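**Old Dell tower — strip it or keep it going?**

**slatbench**
Picked this up from Clultow for 18 quid. Side's off, and the processor, one stick of memory and a hard drive are out on the tray. Plan was to clean it up and use it for backups.

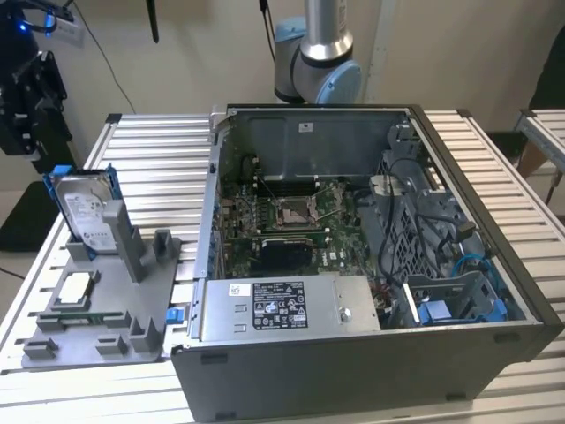
Tower on its side, socket open, drive in its blue caddy on the left.

**Ham_31**
I'd strip it. Sell the memory and the graphics card, recycle the case. You'll spend more on electric than it's worth.

**plumduff**
Disagree. For backups it only needs to be on an hour a night. Close the lever on that socket if you're leaving it overnight — bent pins are no fun.

**slatbench**
Will do. I'm more bothered about the drive. I don't know how many hours it's done.
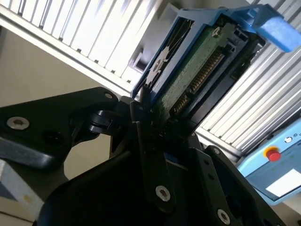 The blue caddies I don't mind, they save hunting for screws. If the drive's no good I'll get a new one and keep the caddy.

**Ham_31**
So that's 18 plus a drive. Talumine do a small box for 200.

**plumduff**
Which has no room for a second drive. Test the old one first, then decide.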